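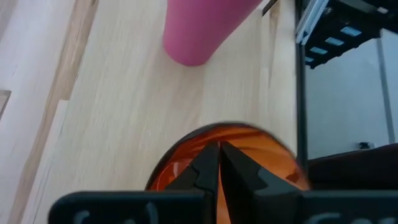 Filed under: Diary / Kitchen & Clutter

Orange lid out again this morning. It is domed, glossy, see-through in the way of a cough drop, and it has now outlasted every container I have tried it on. The pink thing stayed up at the far end, minding its own business. I had my coffee standing at the counter so as not to disturb either of them.

This is day four of the Great Matching. The rule, which I made up and have already broken twice, is that every lid in the apartment gets introduced to every tub, jar and bowl in the apartment, and anything left single at the end of May goes in the bag. Mother would have done it in an afternoon with the radio on. I have a system, so it will take me until fall.

The orange one came with something, obviously. Lids don't wander in off the street. My theory is the sugar jar I bought in Gonholm, the one that broke in the move, in which case I carried its hat up three flights of stairs wrapped in a dish towel and threw out the head. My other theory is that it belongs to Ifeoma Wike, who brought soup in March and has been too polite to ask for any part of it back. I texted her. She wrote, "What color orange?" I have been thinking about that question all day and I still don't have an answer I'd be willing to sign.

Tried it on the oatmeal canister before lunch. Too small. Tried it on the blue bowl, where it fell in and sat at the bottom looking pleased. Tried it on the mustard pot out of sheer spite.

Looked online in the afternoon for a proper set, all one family, lids attached to their bottoms by law if possible. Skevus has a nice one with up to 37 pieces, depending on whether you count the lids as pieces, and I'd say the whole problem of my life is whether you count the lids as pieces. Closed the laptop. Opened it again and put the set in the cart. Closed it.

The table does look good with so little on it, I'll give the project that. All that pale wood, and I'd been keeping mail on it. I wiped it down along the grain and felt like a person in a catalog for nearly a minute before I remembered the other lids are in a box in the bathtub and I will want a shower at some point.

6:40 p.m. Ifeoma called. It isn't hers. Hers was green, and she would like it back, now that we're on the subject. There is no green lid in the bathtub. I told her I'd look in the morning.

Moved the orange one to the windowsill. Had soup, from a can.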